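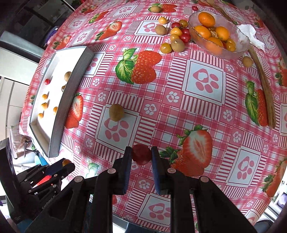 Chapter 3
Sorting and Grading of Small Fruit

3.1 Why we grade

When fruit arrives from the field, it is mixed. In one crate we can find ripe and unripe pieces, large and small ones, and also some which are damaged. A buyer does not want to pay one price for all of this. Grading means that we divide the fruit into classes, so that each class can have its own price and its own way of storage.

In this chapter we speak mostly of cherry tomatoes. The same rules can be used, with small changes, for longans, grapes and plums.

A grade is decided by size, colour and the state of the skin. Size is the easiest to measure. The growers of Skelville use a plate with round holes: a tomato which passes through the hole of 22 mm goes to the small class, and one which does not pass through the hole of 30 mm goes to the large class. All the others are medium.

Colour is more difficult, as two persons often see the same tomato differently. For this reason the packing house at Siturach keeps a printed colour card at each table. The card should be replaced when it begins to fade.

The skin is checked last. A fruit with an open crack must be taken out at once, even when its size and colour are good, for mould can pass from it to the fruit beside it.

Before you read section 3.2, look again at the table of ripening stages in Chapter 2. You will need the names of the stages for the exercise on the Gkikas method.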